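Subject: Re: [sheehan-leads] Handing over work and then taking it back
From: Dougal Urquhart
To: sheehan-leads list

Rochelle and all,

I've been meaning to answer this since Friday. I'll put Rochelle's message in first for those who joined the list after it went out.

> Rochelle McKinnon wrote:
>
> I supervise the intake crew at Jalusville. My trouble is
> that I hand a job to someone, they start it, and by the
> second day I've picked it up again and finished it myself.
> It gets done, but two of the crew have stopped offering
> to take things on. One of them told me there was no point.
> How do the rest of you stop yourselves? And what do you do
> when the work coming back isn't up to standard?
>
> Rochelle

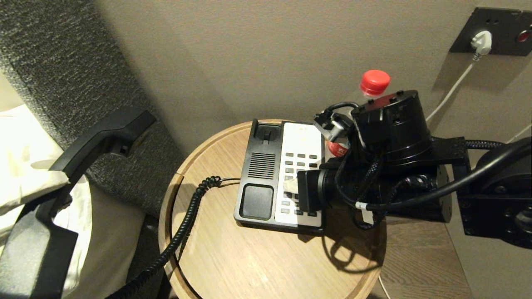
List archive page last changed: August, 4:10 pm

I did the same thing for most of my first year at Jiltarport. We were moving the customer records over to Vurar, 1570 of them, and I had split the work between two people. By the end of the first week I had redone 223 records at my own desk after hours. I never told either of them. They found out from the change log, where my name was against every one.

The records I'd redone weren't wrong. Most of them were laid out differently from how I would have done it. When my manager asked what the errors were, I could name a handful, and they all came from a rule I hadn't written down.

After that I changed how I hand a job over. I say what the finished work has to do, when it's due, and which decisions the person can make without coming to me. I ask them to say it back. It takes ten minutes, and it felt a bit stiff at first, but most of my later trouble had come from skipping it.
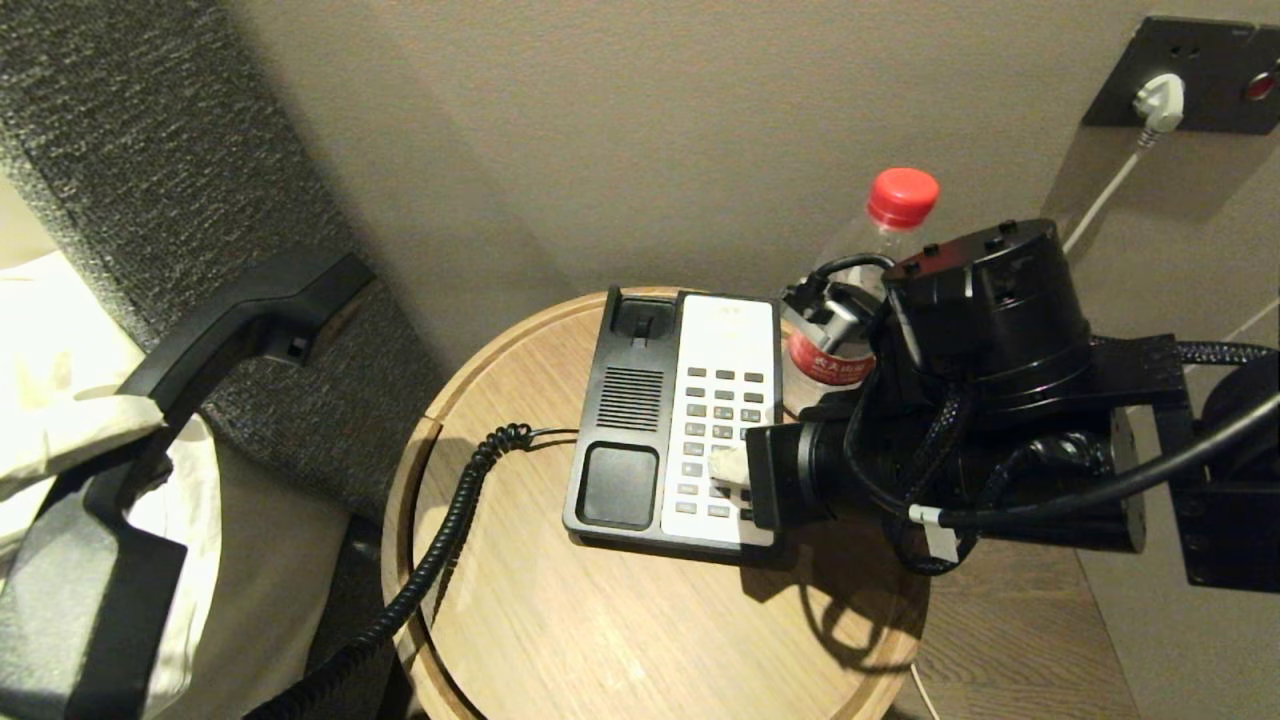
The other change was agreeing on a check-in time at the start. If we've said we'll talk at the halfway mark, I stay out of the file until then. Before that I was wandering past people's desks twice a day asking how it was going, and they took it as a sign I was about to step in. They were usually right.

On your second question, I send it back. I mark what needs to change and why, and the same person fixes it. This is slower the first couple of times. If the deadline won't allow it and I have to finish the job myself, I tell the person before I touch anything, and we go through the changes together afterward.

As for the one who said there was no point, I'd talk to them on their own and admit to it. I did that with both of mine. One shrugged. The other had quite a lot to say, and some of it was hard to hear, but she was the one who ran the next batch for us. Pick a job for your person that you don't much mind about and leave it with them right to the end, even if the layout bothers you.

One caution. I went too far the other way for a while and called it trust when I'd really just stopped looking. A new fellow sat stuck for days because he thought asking would count against him. The check-in is for him as much as for me.

I have a one-page handover sheet I can send to anyone who wants it. It's plain, and the last section still has Jiltarport job codes in it that you'd need to take out. Write to me off list.

Dougal Urquhart
Jiltarport office, ext. 1625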